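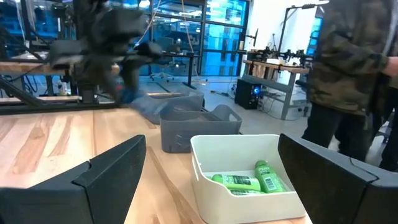
Chapter 2
The Wrist Camera and What It Puts Up With

Before you start

You will need the cell notebook from Chapter 1, the hex keys, a lint-free cloth, and a pencil. Students who bring a pen will be lent a pencil. The notebook is a record of what the cell was doing on the day you wrote in it, and most of those entries will turn out to be wrong.

2.1 A cell for moving bottles

The practice cell used through this book has two arms, a wooden table, and a row of plastic bins. Its job is to take a thing out of one bin and put it into another, a task that most people manage by the age of three and that will occupy us for the next four chapters.

The arms came from Dilix and the controller software from Stimemel. The companies have separate manuals, separate phone lines, and separate opinions on which end of the wrist is the front. This book follows Dilix for anything you can bolt and Stimemel for anything you can type. Where they disagree in earnest, there is a table in Appendix B, compiled by Darius Zariņš during a long February, and its footnotes are worth reading for tone alone.

Each arm carries a small camera at the wrist. The opening picture is the view from one of these. Note what the camera has been given to look at: its own fingers in both lower corners, a white bin of green bottles a little past them, gray bins farther up the table, and at the back a good deal of the room, including part of a person in a camouflage-patterned jacket. The controller is interested in the bottles. Everything else arrives free of charge.

2.2 Learning objectives

By the end of this chapter you should be able to:

Set a wrist camera so that both fingertips stay in view through the full stroke of the gripper.

Tell motion blur from a dirty lens without taking anything apart.

Place the bins where the notebook says they are, or change the notebook.

Carry out the 300-cycle check and write it up so that a stranger could read it.

Explain to a supervisor why the check was late.

2.3 Why the fingers must be in the picture

New technicians look at a wrist view and want to get rid of the fingers. They are black, they are angular, and they take up the corners where something useful might have been. So the camera gets tilted up a few degrees, the view improves enormously, and the arm begins to close on the air beside a bottle with every sign of confidence.

The fingers are the only part of the view whose position the controller knows in advance. They serve as the ruler. If the left one creeps inward over a week while the right one stays put, either the finger has shifted on its mount or the camera has, and you have found this out for the price of looking. Crop them out and you will find it out from the noise.

The correct setting leaves both fingers visible at the bottom of the view, with clear tabletop between them when the gripper is open. Set it with the arm parked. Tighten the camera bracket, move the arm through its range, park it, and look again. Then tighten the bracket properly, as you should have done the first time.

2.4 Blur

Look at the other arm in the opening picture, the one reaching down toward the far bin. It is heavily smeared. The blue object just above that bin is blurred too, and may be a cloth. The bottles in the near bin, meanwhile, are sharp enough to show the lettering on a label.

A student who sees a smeared arm reaches for the lens cloth. Resist this. Dirt on a lens belongs to the lens: it stays in the same part of the view whatever the arm does. Motion blur belongs to whatever is moving. Park both arms and compare. If the smear has gone, put the cloth away and leave the lens alone, as every unnecessary wipe is a chance to knock the bracket you have just tightened.

A third possibility is poor focus, which affects things by distance. The far gray bin in our view is slightly soft, and the near one is much less so. For this cell that is acceptable. The arm closes its fingers on things a short way in front of it, and it has no business reading anything at the other end of the table.

2.5 Bins that wander

The Yeoh bins used in this course are light, stackable, and cheap. They are also easy to nudge, and an arm that brushes a rim will move a bin a little on each pass without reporting it to anybody.

Mark the corners of each bin position on the table in pencil. Check the bins against the marks at the start of a session. Do not correct a bin halfway through a run, however much it bothers you, or the record will show an arm that got mysteriously better at its job.

Bottles deserve the same suspicion. One standing up and one lying across another are separate problems for a gripper, even when they are the same product. Write down how they were lying when you started. "Normal" is not an entry.

2.6 The service intervals

Every 300 cycles: park the arms, compare the finger positions with the reference view, check the bracket screws, return the bins to their marks.

Every 800 cycles: all of the above, and inspect the cable where it leaves the wrist. Bend it gently by hand and watch the live view for dropouts.

The Ilport cycle counter resets when the controller loses power, so copy its reading into the notebook before you shut anything down. A counter reading of zero at the start of a check means that the previous user did not.

Turn now to Exercise 2.1, and park the arms first.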